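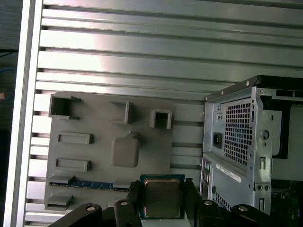
Bench log, 2023-08-14: idle power on the Burkevel board

Home | Notebook | Parts | Archive | Search

Filed under: Motherboards, Power, Firmware

Picked this up again from March, when I gave up with the fan curve half done. The complaint is the same as before. The Burkevel idles too high with the stock firmware, and the fan never drops below 1720 rpm even with the side panel off and nothing running.

Setup is what we used last time. Camotis supply, two sticks of memory, one Lukumay SSD, no graphics card. Wall meter on the strip. Room door shut. Let it sit 40 minutes at the desktop before writing anything down, because the first readings wander.

Stock firmware, all defaults: fan stuck at 1720. Turned off the second network port and onboard audio in setup. No change to the fan, meter came down a little and then went back up when the SSD woke. I should have noted the exact numbers and didn't. Will redo.

Next I tried the beta firmware Yaw Agbenyega put on the share. Flashed on the second attempt. The first USB stick wouldn't show up in the port by the audio jacks, moved it to the one under the network port and it was found right away. After flashing, all settings were back to default, including memory speed, so anything measured before I noticed that is thrown out.

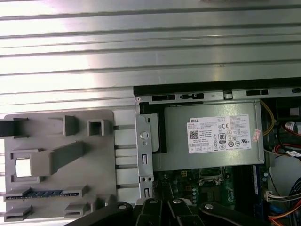

Gray plate on the ribbed metal, lower left.

With the beta the lowest fan point can go under 40 percent. Stock firmware takes a lower value on the screen but puts it back to 40 after a reboot. I saw that in March and thought I had forgotten to save.

Set it to 25 percent at the first point, left the rest of the curve alone. Fan came down and stayed down through a full idle wait. Started a long file copy to see if it hunted. It went up once, held, came back. Good enough.

Sleep is still broken. Goes to sleep fine, wakes with the fan at full speed and needs a reboot to calm it. Same on both versions. Yaw thinks the controller loses its table on wake and nothing reloads it. 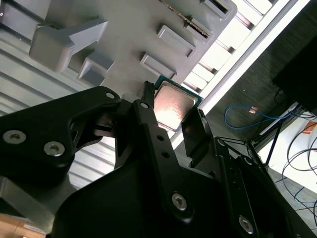 He wants a log with the sensor tool left running across a sleep cycle. I tried that with Hundow, but it writes its file only on exit, so the part we need was gone after the reboot. It has a setting to write every line as it comes. Turned that on and got 252 lines before sleep and none after, which could mean the tool hung and not the board. Need a different tool to tell.

To do:
- meter readings again, both firmwares, memory speed checked first
- sleep test with the fan on the other header
- ask Yaw if the beta has a changelog
- label the USB sticks

Left the beta on. Stock file is in the same folder on the share if anyone needs the board back the way it was.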